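Packing and Labeling Small Goods: Notes for Unit 3
6th April
Rosalind Whitlock

Small goods fall into two groups for this unit: rigid flat items (tags, cards, tokens) and flexible packages (film bags, pouches). The groups are sorted before packing and go into separate compartments.

Tags. Record the text on the face exactly as printed, including its direction. Characters set along the length of a tag are read with the long side horizontal. Where a cord passes through a hole, the cord is part of the item and is entered on the same line of the sheet. Lay it flat — a cord wrapped over the face hides the text.

Film packages. Glossy film creases at the ends first. Note the state of the end seals, then the contents as far as they show through the film. Do not press the package flat to see more.

Work surface. A cloth with a printed grid is used for layout. Smooth it before placing anything; grid lines that bend at a fold are no use for alignment.
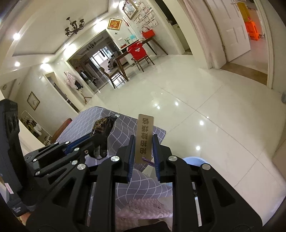

Each item is entered once, under either tag or package, with color given in plain terms. Mixed contents are listed by color only. The sheet has 52 lines; leave 2 blank at the end for corrections. Hand completed sheets to Clyde Dvorak.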